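Three months on Paju

2021-06-11

I said back in the winter that I would try one dating app properly and stick with it, instead of installing four and deleting them all in a week. The one I picked was Paju. A woman at work had used it and had not hated it, and that was good enough for me.

Signing up took most of an evening. You fill in the usual things, then there is a long set of questions about money, pets, kids, religion and how often you like to be out of the house. I skipped the ones about astrology. You can go back and change your answers, but the app hides that under Account and then Preferences, so it took me a while to find. The bio is limited to 1,000 characters. Mine came out at a little under half that and I never got around to adding more.

The free version shows you 9 profiles a day. I thought I would mind that and I didn't. With the big apps I would swipe until my thumb hurt and not remember one face. With Paju I read each profile over coffee and was finished before the toast was done. If you pay you get more profiles and can see who looked at yours. I paid for one month, in May, and did not renew. Most of the people who had looked at mine lived over 132 miles away, and I am not driving that for a first date.

The distance setting is my main complaint. I live in Rorkden, and there are not a lot of single people my age in Rorkden, so I set it wide enough to take in Brorkuvwood. The app then treated the whole lake as if you could drive across it. Half my matches were on the far shore, close on a map and a long way by road. I wrote to support and got a polite reply with a link to the help page I had already read.

Messages work fine. You can't send a photo until both people have written a few times, and I liked that a lot. There is a voice note button, but I only used it by accident. Notifications came late on my phone, sometimes hours late, and one man thought I was ignoring him. We sorted it out. Turning off battery saver for the app helped.

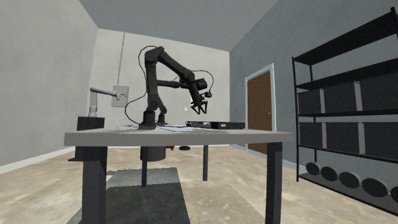
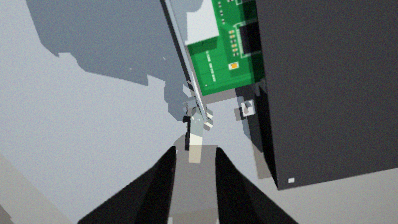
Two renders, black arms and gripper fingers.

I went on four dates in all. The first was coffee and we both knew in ten minutes, but he was pleasant and we finished our drinks. The second one talked about his divorce lawyer until the check came. The third I would have seen again, but he was moving for work and said so up front. The fourth was a walk around the reservoir with a man who restores old radios, and we have been out several times since. I am not going to write about him here because he reads this now.

Before Paju I had an account on Cerkow for a short time. Cerkow is free and it looks nicer, but nearly every profile I opened was blank or had one photo of a truck. It also wanted access to my contacts, and it asked again every time I opened it. I closed the account. They kept sending me email for weeks afterward, so if you try it, use an address you don't care about.

Glenys Mottram left a comment on my last post asking how I handle the safety side, so I will answer it now. I meet in a public place and I drive myself. My sister gets the person's first name, the place and the time, and I text her when I'm home. I don't give out my last name or where I work until I have met someone at least once. I do a video call first if they are willing – two people said no and I let those go. Paju has a report button on every profile and I used it one time, on a man whose photos were plainly from a catalog. The profile was gone the next morning.

Glenys also asked if it is worth paying. For me, one month was enough to see what the extras were. The free version does the same job, only slower. If you live in a big city you might feel differently about the daily limit.

My profile is on pause for now. Pausing hides you from new people but keeps your old messages, and the switch is on the same page as the delete button, so read it before you tap.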